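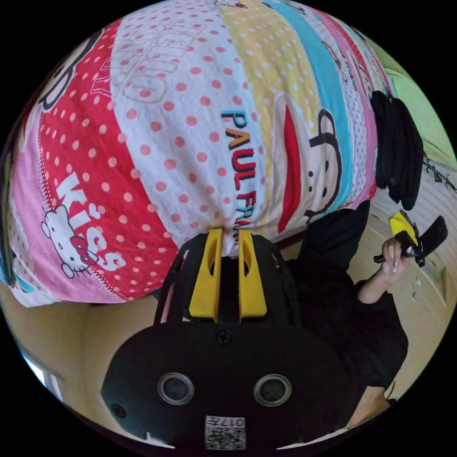 Arranging a public demonstration of hand-held grippers for household textiles: room, groups and visitor participation

Posted 2025-09-21 by Pondby Community Programs

Our centre has been asked to host an open day on home automation, and one of the sessions is to cover the collection of handling data with hand-held grippers. The session leaders intend to work with ordinary bedding: blankets, a comforter, some folded clothing. We have hosted visits of this general kind before, but those concerned fixed machinery behind a barrier, and our standard visitor procedure was written with that in mind.

Advice would be appreciated on the following points from organizations that have held a similar session.

The first is the size of the groups. We expect 200 visitors over the day and have set aside one room of modest size with a window on one side. The second is whether visitors should be permitted to hold the grippers themselves. Our insurer has raised no objection, but has asked for a written procedure. The third concerns the bedding. It has been proposed that staff bring items from home, and we would like to know whether plain material is preferred over printed material.

We would also welcome any comment on how long a single demonstration should last. The draft program currently allows 2 hours for each group, and several of our staff consider this excessive for families with young children.

2 replies

Reply from Amance Visitor Services

Our centre held an open day of this type in March, with the Nunonex demonstration as the main session. The comments below are taken from the report prepared afterwards.

Groups. Visitors were admitted in groups of 13, and in our view this was slightly too many. Those at the back could see the operator's shoulders and very little of the bedding. We have since amended our procedure to a maximum of 11, including any accompanying adults. At that size your expected attendance will require a booking system, and you should plan for some visitors to be placed on a waiting list.

Length. Two hours is too long. A complete demonstration, with questions, can be given in half an hour. Adults with a professional interest will stay behind in any case, and a separate session at the end of the day may be offered to them.

Bedding. We would advise against restricting the session to plain material. Bright printed patterns are easier for visitors to follow, particularly when the fabric is pinched and the print gathers between the fingers. A patchwork or striped cover is suitable. Very heavy quilts should be left for the end. All items should be laundered beforehand and the owner's name attached with a safety pin; two blankets were left with us for several weeks after our event.

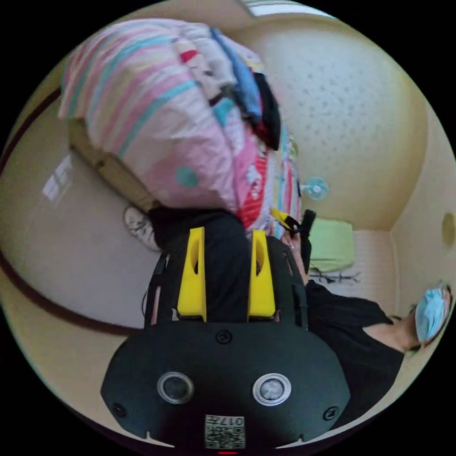

Hand-held grippers in use beside the folded bedding. The operator is wearing a face mask.

Layout. Please mark a line on the floor and ask visitors to remain behind it while the operator is working with both hands occupied. Bags and coats should be left outside. It is also advisable to decide in advance where the pile of bedding will stand, and to leave enough space for a person to move along at least two sides of it. Blinds should be tested at the hour of the session. In our room the afternoon sun fell directly across the floor, and the front row found it uncomfortable.

Participation. Visitors over the age of twelve were allowed to hold a gripper under supervision, one person at a time, after the formal demonstration had ended. Each was shown how to close the fingers on a corner of a blanket and lift it. Rings and loose bracelets were removed first. A short sheet of instructions was signed by the visitor or by a parent, and I understand that a sheet of this kind would satisfy most insurers, although yours should be consulted.

Masks were made available at the door. Their use was left to the individual.

Reply from Kramer Hall bookings desk

We agree with the above on group size. Ours was a smaller event and no booking was required.

Please check that your room has enough power outlets for charging, and a table for spare equipment. Chairs were not needed, except for those visitors who asked for one. Plain sheets worked perfectly well for us.

This topic remains open to further replies.

We use cookies to remember your region and language settings. By continuing to use this site you accept our cookie policy.

Contact the help desk | © 2025 Pondby Community Help | Back to top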